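Grasp retries and the two-bin reset

Posted December 20, 2022

Since July I have been comparing two ways of training a grasp scorer on the block-picking task. The first learns from successful picks only. The second also learns from failures, each labelled with the pose at which the fingers closed. Everything else is held fixed: same network, same learning rate, 1,000 attempts per run.

On the held-out set of 104 layouts, the success-only model does well when blocks are spaced out and badly when two lie side by side. It tends to place a finger where the neighbour already is. Adding the failures removes most of that error, though the gain flattens after 700 attempts – I expected it to go on rising.

Marjan Mohammadi suggested weighting failures by how close the nearest block was. I tried this on 20 layouts, too few to say much.

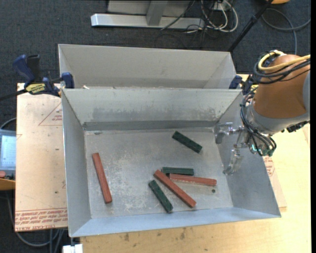
Three red and three green blocks in the front bin, gripper empty at the right-hand wall.

Layouts with a red block lying next to another are where the two models disagree most. Isolated blocks, like the green one at upper right, tell me very little and I may sample fewer of them. The next run uses the Stornitz scorer with the same split, and the weighting stays off until the baseline is repeated.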